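3 min read

Pemton students teach a robot to do laundry (one panda at a time)

August 2022

I have now watched a robot try to do laundry for most of an afternoon, and I would happily go back tomorrow. The summer robotics class at Pemton wraps up this month, and I got to sit in on one of the last work sessions before the students take their project to the Femau Home Robot Challenge in January. I went in expecting little cars following tape on the floor. Nope! They've got a two-armed robot and a washing machine.

The class started out as a short course in basic programming and kind of got away from everybody. Last year's students built a sorting machine for recycling and came in fourth at Femau, and this year's bunch wanted something closer to home, so they went through the list of challenge tasks and picked the one that every one of them said they hated doing. Laundry won easily. (Dishes came second, and I'm told there are still hard feelings.)

The task sounds so simple when you read it off the sheet. There's an item in a basket and there's a front-loading washer. Get the item into the drum and shut the door. You get 2 tries per round, and a person can't touch anything once the clock starts. I figured they'd have it licked in a week. They have been at it since the class began, and they've logged 1,612 practice runs, all of them written down in a shared spreadsheet that I was allowed to scroll through. It is a very long spreadsheet. The notes column is my favorite part, because it starts out in full sentences and by July it's mostly stuff like "ear again" and "no" and "so close!!"

The ear business needs explaining. The class practices with towels and T-shirts too, but stuffed animals are what they talk about most. A towel sort of gives up and lets itself be grabbed anywhere. A plush toy is round and squishy with bits sticking out, and the students told me the hard part is picking where to grab. Take it by the belly and it can squirt right out of the fingers. Take it by an arm or an ear and it swings around and bumps the rim of the drum on the way in. Both ways count as a miss.

The money came from a $349 parts grant from Georgiou, the hardware store over by the bus depot, plus a bake sale that I personally supported to an embarrassing degree. The robot itself is on loan through the Grisivov equipment library, which lets schools keep the bigger gear for a full term. The students did the programming on their own laptops, and there's a lot of huddling over one screen and pointing.

I sat on a stool by the wall and tried to stay out of the way. The thing I didn't expect was how quiet it gets. A whole room of teenagers just stops talking when the arm starts to move, and then there's either a groan or a whoop, and then they all talk at once about what to change.

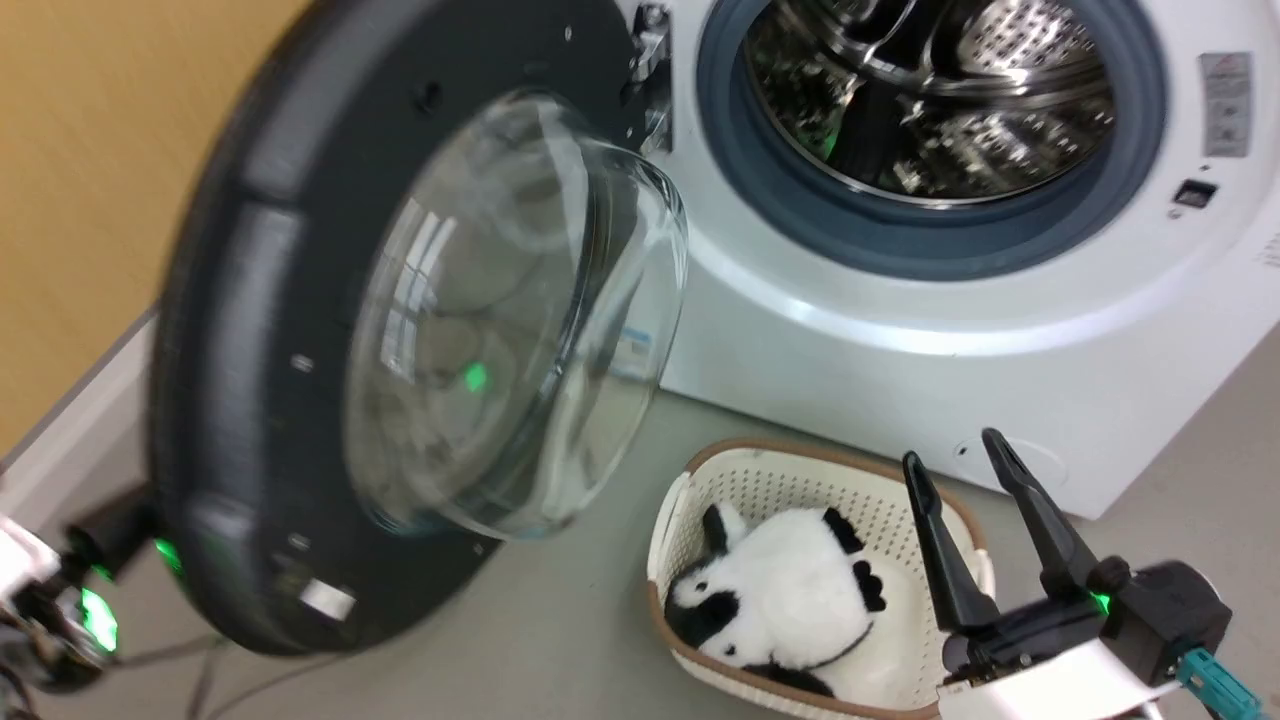 What's next

The class is done at the end of the month, but the team keeps going as an after-school club through the fall. They want to work on closing the door, which they've mostly put off so far, and on what happens when the basket isn't where the robot thinks it is. At Femau the judges get to move it before each round, so that one matters a lot.

There's room for more students in the club, and you don't need any experience with robots or code. Sign-up sheets are in the front office at Pemton. They'd also be glad to take any old stuffed animals off your hands, the odder the shape the better. I've already dropped off a giraffe.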